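Filed under: Kitchen > Small Appliances > Reheating
Last revised in August by the Lullow Household Desk

The microwave turntable is a flat dish, commonly of clear glass, that carries food in a slow circle while the oven heats it. Its job is to share out the hot and cold spots, a duty it performs with mixed success, as anyone who has met the middle of a reheated lasagne will know.
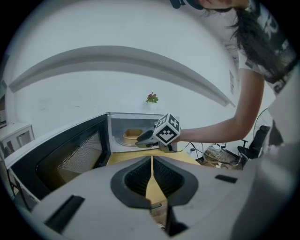 Round bowls suit the turntable best. Square ones tend to catch a corner on the cavity wall and sit there grinding, which the Durkberg guide to kitchen noises lists at number 28, between "kettle" and "regret". Bowls should be set in the centre and lifted out with both hands or a cloth.

The top of the oven is widely used as a shelf. In a Ramalho survey of 337 homes, pot plants came second only to unopened post. Makers ask that the vents be left clear, usually in a part of the manual that stays in its bag.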